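4.2 Picture cards and unused balances

The previous section dealt with plain cards, which make up most of the cards in use on the Cleltodell network. We turn now to picture cards, which Kivton sells at the same price and loads in the same way. They work at every gate and on every bus. The only difference for the rider is the printed face, yet the two types are treated very differently once the rider has them at home.

Our data come from two sources. The first is the mail survey described in Section 3, which went to 2,000 addresses. The second is a set of 40 home interviews with people who had answered the survey and agreed to be contacted again. In the interviews we asked people to bring out every transit card they could find in the house, including cards they thought were empty or expired. We then asked when each card had last been used, where it was kept, and whether the person knew how much money was on it. With permission, we checked the balance with a reader.

Plain cards were usually found in a wallet, a coat pocket, or a bag. People tended to own one that they used and could not say much about any others. Picture cards were more often found in drawers, in envelopes with ticket stubs, or pinned to a board in the kitchen. Several people kept them with postcards. When asked about a picture card, people talked first about when they got it or who gave it to them, and many did not mention travel until we raised it.

Figure 2. Card with a printed autumn view.

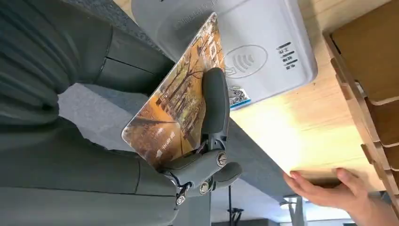
The printed face affects how riders look after a card. Survey respondents who owned a picture card were more likely to say they would keep it after it stopped working, and less likely to say they would hand it in for the deposit. Part of this may come from the choice of subject. Seasonal views were the ones people brought up most, and a print like the one in Figure 2, with golden-leaved trees along a pathway, can be enjoyed without any interest in buses or trains. Text on such a face has to compete with the view. In Figure 2 the large white lettering near the top edge is partly hidden by glare, and the line of characters near the other end is small. Interviewees told us that they had trouble reading card numbers on glossy picture cards under kitchen lighting, and one had given up registering a card for that reason. An unregistered card cannot be refunded if it is lost, so the finish of the plastic has some bearing on how much money goes unclaimed.

We had expected gift cards to account for most of the unused balance. A picture card bought as a present comes loaded, and if the person who receives it already has a card, there is little need to use the new one. The interviews gave some support to this. People who had been given a card often said they were saving it for visitors. However, the larger balances were found on cards that people had bought for themselves, used for a short time, and then put away to keep the surface from getting scratched. These riders went back to a plain card for daily travel. They knew that the picture card had money on it and did not think of that money as lost.

This matters for how unused balances are reported. Kivton treats a card as dormant after three years without a tap, and the remaining value is then moved to a separate account. The rule does not distinguish between a card that has been lost and a card that is sitting in a drawer ten steps from its owner. In our interviews the second case was common for picture cards. Most owners did not know about the dormancy rule, and a few were annoyed to learn of it. One woman in the Drurkach district went to get her coat and said she would tap the card at the station that afternoon.

The survey went out in June, before the fall series was put on sale, so it does not capture any buying linked to that release. It also relies on what people remember. Respondents gave very rounded figures for their balances, and for cards that had been put away the figures were often too low.

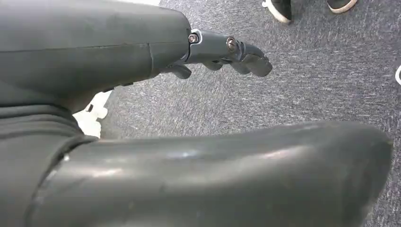

Gunārs Vasiliauskas, commenting on an earlier draft of this section, objected that we had drawn too firm a line between keeping a card and forgetting it. In his view a card that is pinned up in a kitchen can be forgotten as easily as one at the bottom of a bag, and the owner's claim to have been saving the money may only be made once an interviewer is standing there with a reader. He also pointed out that our interviewees had been told the topic in advance and had time to go through their drawers.

We accept the second point and have no way to correct for it with the present data. On the first, we looked again at the interview notes and separated people who named a balance before the card was read from those who did not. Owners of picture cards in the first group were still more likely than owners of plain cards to describe the money as set aside. The groups are small, and we make no claim about their relative size in the wider population of riders.

A related question is whether the deposit should be shown on the card itself. The Urbonaitė series carries it on the back in small type, and hardly any of its owners had read it. We return to this in Section 5, together with the wording of the dormancy notice.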